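# How to clean a cloth-covered book and keep it in good shape

I learned this method from my neighbor Suryani Krishnan, who repaired books for the library in Kirstead. It is for ordinary hardcover books at home. If your book is old and valuable, please ask a specialist first.
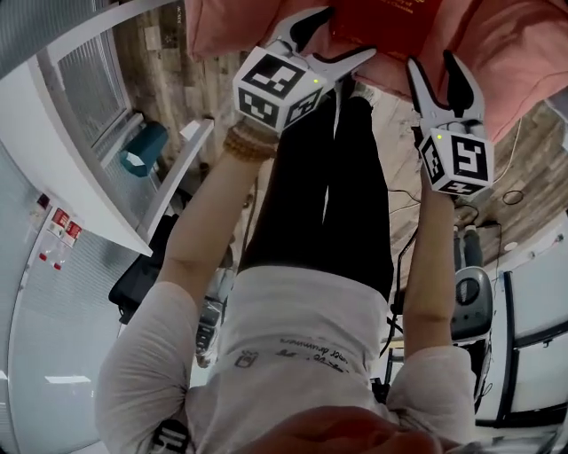 Before you start, wash your hands and dry them very well. Hand cream is the worst enemy of a cover, so leave it for later.

## What you need

- a soft brush (a clean make-up brush is good)
- a dry cotton cloth
- a white eraser, not a colored one
- a cushion or a folded towel

## Steps

1. **Lay the book on something soft.** A big cushion on the floor works well. The corners do not get hit, and the spine has support when you open the cover.
2. **Brush the top edge.** Keep the book closed and hold it tight. Brush from the spine to the outside. Most of the dust sits there.
3. **Wipe the cover.** Use the dry cloth and go in one direction only. Red covers can lose color, so do not use water.
4. **Go slowly near gold letters.** If they are already faint, do not rub them at all. I made this mistake with a dictionary of 1793 pages and half of the title went away.
5. **Erase small marks.** Try first on the back cover, near the bottom. Press lightly and brush the crumbs off.
6. **Open the book in parts.** Open a few pages at the front, then a few at the back, and continue like this to the middle. A thick book, over 300 pages, needs more patience.

## Putting it back

Stand the book straight between books of similar height. You should be able to take it out by the sides, without pulling the top of the spine. Very heavy books I keep lying flat, two in a pile at most.

I repeat all this every November, when the heating starts and the air in my room becomes dry. Teodor Ilie wrote to me that he puts a bowl of water near his shelf in winter. I did not try it yet.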